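Equipment planning & purchasing coordinator - Vorau handling project
Clultcombe site. Fixed term, 19 months. 30 hours a week, some flexibility.

We need someone to sort out what we buy, when we buy it and what it's going to cost us. At the moment this is done by whoever has a spare hour and it shows. Two orders went in twice last year. One never went in at all.

The project: mixed item handling, fruit and odd household bits in and out of tubs and trays. One cell up now. Plan is to go to four, money allowing, and the money is partly your job.

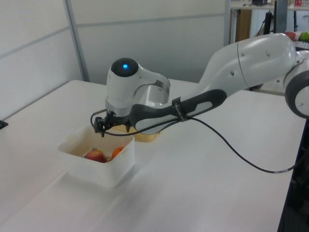 Cell 1 at Clultcombe, apple and orange in the tub.

What you'd be doing

Keeping the equipment list. There are 377 lines on it, a fair few out of date. First month is mostly getting that straight.
Getting quotes for arms, grippers, tables, partitions, cabling, spares. Three quotes for anything big.
Writing the budget for cells 2 to 4, with a proper figure for running costs. Last version left out gripper fingers and cable replacements altogether.
Lead times. Some parts come in under a week, one supplier quoted us 17 weeks for a wrist unit. We need a calendar that everyone can see and that somebody keeps up to date.
Deciding with the engineers what we lease and what we own. Currently leaning towards leasing for cell 4, not settled.
Small stuff too - tubs, lids, straps, clamps, test items. Fresh fruit is bought weekly off petty cash and yes you'd be signing that off.
Service contracts and warranty claims, mostly with Ostrowski who supply the tables and frames.

You don't need to be an engineer. You do need to be able to stand at the bench, look at what the gripper is being asked to hold, and ask sensible questions before we spend money on it. Test loads are a mixture and the kit has to be specified for the akward ones as well as the easy ones.

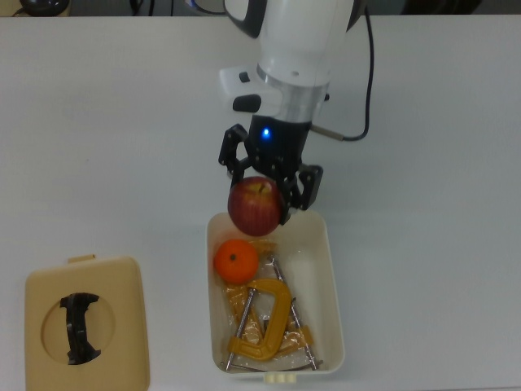 Apple in the gripper, clamp and folding stand in the bin with the mandarin.

You'll need

Experience of buying technical or workshop equipment, any sector. Hospital, college, factory, farm, all fine.
Good with spreadsheets. Ours is big and not pretty.
Happy to chase suppliers by phone.
Able to explain a cost to people who'd rather not hear it.

Nice to have: some knowledge of import paperwork, having used Trestus (our ordering system, training given if not).

Where and how: on site at least three days, rest from home if you like. Core hours 10 to 3. Parking is free, the bus stops at the bottom of the lane. 49 of us in the building across all projects, kitchen is decent.

To apply: CV and one page, no more, telling us about a purchase that went wrong and what you did next. Send both through the Trestus jobs page, reference VORAU 49. Applications close end of June, interviews soon after at Clultcombe, inlcuding a short look round the cell. Travel paid with receipts.

Job share considered - say so on your page.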